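Section 8 – Setting up the sorting table

For anyone taking over the switch and pushbutton bins. Read through once before you start, then do it in order. Takes longer the first time.

What you need
Brown kraft paper, enough for the full table length
Blue tape
Scissors
Two blue bins, the kind with the sloped lip
White liner for each bin
The Dralcombe parts list, current copy

8.1 Covering the table

1. Clear the top. Wipe down. Let it dry.
2. Roll the paper out from the far end. Pull snug, tape the corners first, then the long sides.
3. Creases are OK. Torn paper is not – small parts slide under the tear and you'll be hunting for them at 4 pm.
4. Tape the grid. Long lines first, then the cross lines. Squares by eye is fine, no need to measure.
5. Press every line down with your thumb. Lifted tape catches on the bins.

Note: don't use clear tape for the grid. Can't see it under the overhead lights.

8.2 Placing the bins

1. Liner in first. Flat, all the way into the corners.
2. Both bins on the paper, lips facing the same way.
3. Parts to be sorted go in one bin. Keep the other one light to begin with – a couple of pieces is plenty to check the layout.
4. Keyboard, mouse and pendant stay on the white desk. Not on the paper.
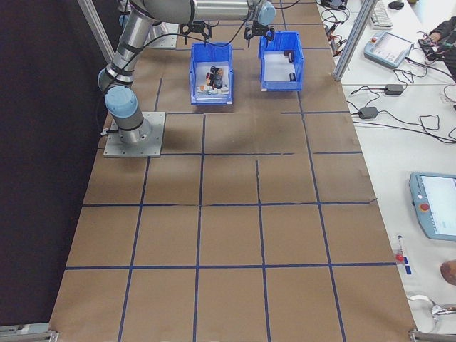 NITIVSIDE, March – Changes to this section since the last printing. Bin liners are now required, not optional. The old step about numbering the squares is gone, Shona Costigan asked for it out and she was right, the numbers rubbed off in a week. The rest of 8.3 is re-written so please throw away older copies, including the one taped inside the Cosgrove cabinet.

8.3 Loading parts

1. Take parts from stock in small lots. Hands only, no tipping from the box.
2. Check each one before it goes in. Cracked housing, missing cap, bent terminal – goes in the reject tray.
3. Lay them in so they don't stack. One layer if you can manage it.
4. Mix the colors. A bin with all the reds at one end is no good for sorting practice.
5. Mushroom heads take up more room than you think, put those in first and fit the small stuff around them.
6. Stop when the liner is mostly hidden. Overfull bins get dumped back and you start over.

CAUTION: Keep the maximum bin load at 700 grams. Weigh it if you are not sure. Scale is on the shelf by the door.

CAUTION: Loose springs and screws do not go in the bins. Bag them and write the part name on the bag.

Note: the label window on the sloped end is for a card. Slide the card in from the side, dont tape over it. If there's no card yet, leave the window blank until Digby Maihi prints one.

8.4 Lining up

1. Stand at the end of the table and look down the rows.
2. Nudge the bins until the sides run about the same way as the tape. Near enough is good enough.
3. Leave hand room between them. You need to get a bin out without bumping the other.
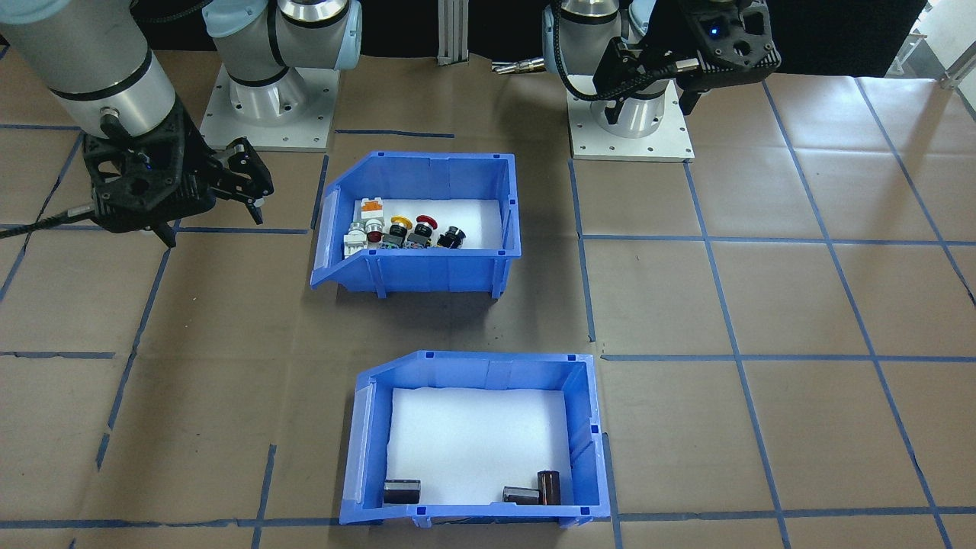
4. Push down gently on each bin. If it rocks, there's a fold in the paper underneath. Lift, smooth, put back.
5. Check the liner hasn't crept up at the lip. Trim it if it has.
6. Walk around the table once. Cables clear of the bins, nothing left on the paper that shouldn't be there – tape roll, scissors, pen caps, coffee.

8.5 Part names

Use the short names below on cards and bags. Paora Pearce keeps the long ones in the Lerinness binder.

MUSH – mushroom-head pushbutton, any color
PB – plain pushbutton
SEL – selector switch
BLK – switch block with no head fitted
MISC – everyting else, until someone names it

Go by the head color, not the body. A yellow button on a black body is PB yellow. A green button on a white body is PB green. Selectors go by the color too, so SEL orange, SEL black and so on.

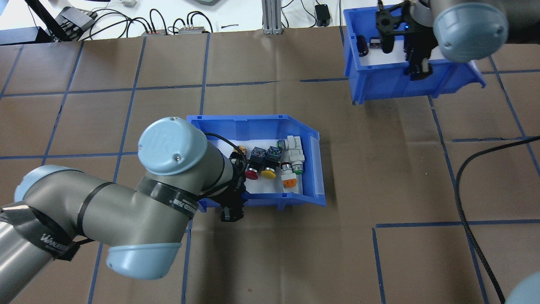 Fig. 8-2. Mixed switches in the lined bin, second bin behind.

8.6 Packing up

1. Empty both bins back to stock by name. MISC last.
2. Liners out, shake over the tray, back in.
3. Leave the paper down unless it's torn. One roll is 80 feet and we get through them too fast.
4. Re-press any tape that lifted. Replace a whole line, no patching.
5. Reject tray to Lindsay Henare by Tuesday. Write on the sheet what was wrong with each part – "bad" is not enough.

Out of paper or tape: ask Tane Hapeta, stock room, before noon.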